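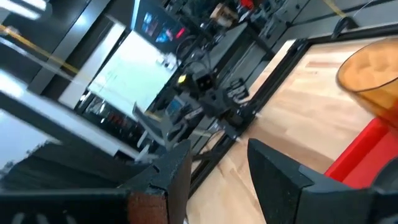
Figure 4. Strip-wood worktop at the Ganum site, with the amber-orange cup near the raised black metal border.

4.2 Surfaces and drinking cups

The second part of the study dealt with the worktop and with the small items left standing on it between tasks. Shared tables in the Ganum rooms are used for eating, sorting and light repair work, often in the same hour, and we wanted to know how the surface itself affects where people put things down. Three surfaces were compared: a painted board, a smooth white laminate and a tabletop made of wooden strips in the butcher-block style. The last of these is shown in Figure 4. Its strips vary from pale tan to a honey colour, and the grain can be seen clearly across them.

Cups were chosen as the main test item for two reasons. They are moved more often than anything else on a shared table, and people tend to notice at once when one has been put in a bad place. Clear, tinted and solid-coloured plastic cups were all used. With a tinted cup of the kind in Figure 4, the wood shows faintly through the wall, and several participants told us afterwards that they found such cups harder to pick out on the honey-coloured strips than on the white laminate. Brightly coloured items, such as the red one below the cup in the same figure, drew no complaints of this sort on any surface.

Placements were logged on the Stakex recording sheet, which divides a tabletop into a border zone and a central zone. The sheet was first tried out in January and changed only slightly before the main sessions. In all, 714 placements were logged over 44 sessions. An item was counted as being in the border zone if any part of its base lay within a hand's width of the edge. Items held in the hand, or stacked on other items, were left out.

The raised border needs a separate note. Earlier work by Ó Dubhghaill treated the table edge as a plain drop, and advised that cups be kept well inside it. Where the edge is raised, as with the black metal rails at Ganum, participants did not behave in this way. They put cups close to the rail and some used it as a stop, sliding the cup outwards until it touched. On the painted board, which had no rail, the same people kept to the middle of the table. We therefore report the two kinds of edge separately in the tables that follow and make no attempt to pool them.

Cleaning was the other matter raised in interviews. Crumbs gathered along the inside of the rail and were awkward to wipe out - a point made in 4 of the interviews without any prompting. The joints between the wooden strips gave less trouble than expected. The Trolleck wiping test, run at the end of each session, found no clear difference between the strip-wood top and the laminate, although the laminate dried sooner. Results for the painted board are given in Section 4.3, together with the scores for spills.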